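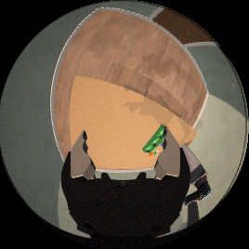

Kleines grünes Teil auf heller Holzplatte

Liebe Sunee, liebe Leute von der Stiftung Venddale,

so, jetzt kommt endlich der Zwischenbericht zum Dialektarchiv Flustorholm. Ich wollte ihn schon vor den Ferien schicken, aber dann kam die Sache mit den Tonbändern aus Rind dazwischen, und die hat mich drei Wochen gekostet.

Erst die Zahlen: Von den 736 Aufnahmen sind 600 digitalisiert und mit Ort und Jahrgang der Sprecher versehen. Von den übrigen liegen die meisten noch in Rind, ein paar Kassetten sind beim Abspielen gerissen und warten aufs Kleben (das macht unser Tontechniker nur abends, also dauert es). Verschriftlicht haben wir bisher 100, das ist weniger als im Antrag stand. Wir haben uns beim Tempo schlicht verschätzt, vor allem bei den Fischern aus Noren, die gern zu dritt durcheinanderreden – herrlich anzuhören, furchtbar abzutippen!
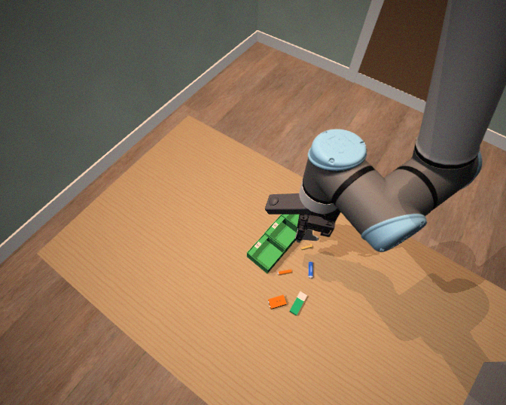
Seite zuletzt geändert: November, 16:40 Uhr

Sehr gut läuft dagegen das Wörterbuch. Im Frühjahr hatten wir eine lose Zettelsammlung, inzwischen gibt es eine richtige Datenbank, und die Schule in Noren hat gefragt, ob sie damit im Deutschunterricht arbeiten darf. Darf sie natürlich. Beim Erzählabend im Oktober saßen 30 Leute im Gemeindesaal, darunter zwei Schwestern, die sich eine halbe Stunde über das richtige Wort für Kartoffelkraut gestritten haben. Ich habe mitgeschrieben, beide Varianten sind jetzt drin.

Beim Geld sind wir im Plan. Die Fahrtkosten liegen höher als gedacht, dafür haben wir das zweite Abspielgerät geliehen bekommen und nicht kaufen müssen. Den Rest würde ich gern in Schreibkräfte umschichten, wenn das für euch in Ordnung ist – Sunee Mahawong hatte am Telefon gemeint, ein formloser Antrag reicht, den schicke ich gesondert.

Bis zum Frühjahr wollen wir Rind abschließen und mit der Hörprobe für die Webseite anfangen. Offen ist noch, wie wir mit Aufnahmen umgehen, bei denen keine Einwilligung der Familie vorliegt. Dazu bräuchte ich bald einmal euren Rat.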